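How to do a fire door check in a small building

Posted August 22, 2025

Quick one, as we keep getting asked. Written for whoever looks after a small block, a hall or a workshop. It doesn't replace your fire risk assessment or a proper inspection by someone trained. It's the look-over in between.

What you need: torch, notebook, a gap gauge if you have one, the list of doors from last time. No list? Make one first. Walk the building, number every fire door, write the number on a floor plan. Boring, but do it.

Step 1. Door shut. Look at the gaps along the top and both sides. Should be even all the way. Wide at the top corner and tight at the bottom usualy means a dropped hinge. Note it, move on.

Step 2. Seals. Run your eye right round the frame. Missing bits, painted over, hanging out — all go in the book. Don't glue them back yourself.

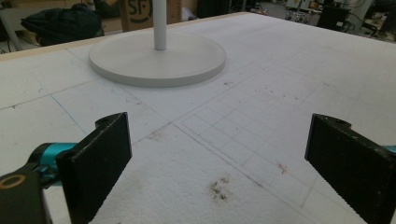

Step 3. Closer. Open the door fully, let go. Then open it just a little and let go again. It has to shut onto the latch both times, on its own. Most fails we saw at Wivton in May were on the second go. Do 2 tries at each position and write down the worse one.

Step 4. Hinges. All screws in, none loose, no metal dust or black oily marks. Odd screws that don't match want a question mark in the book.

Step 5. Glass and signs. Cracks, loose beading, "keep shut" sign gone. Wedges and bins holding doors open: take them away there and then, and tell the person who uses the room.

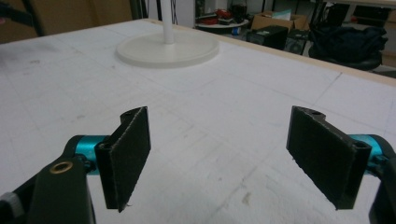 Writing it up matters as much as the looking. One line per door: number, date, pass or fail, what's wrong, who's been told. The Undska site has 279 doors and one line each still fits in a single book. For the notes on closers and hinges, use plain words and say which part. A moving joint has more than one bit to it, same as on the gripper with the ring set in its knuckle and the turquoise cylinder behind, so "arm loose" is no help to the joiner. "Screw loose where arm meets frame" is. Add a photo if you can, with the door number in the file name.

Step 6. Chase it. Anything that won't close or latch gets reported the same day. The rest goes on the repair list with a date against it. When the repair's done, check the door agian from step 1, all of it — planing an edge can upset the gaps.

How often? Go by your risk assessment. Busy doors need looking at more than a store cupboard nobody opens. Gallavlow do their main corridor doors every month and the rest less often.

Blank check sheet is at the Jafri office, ask at the desk.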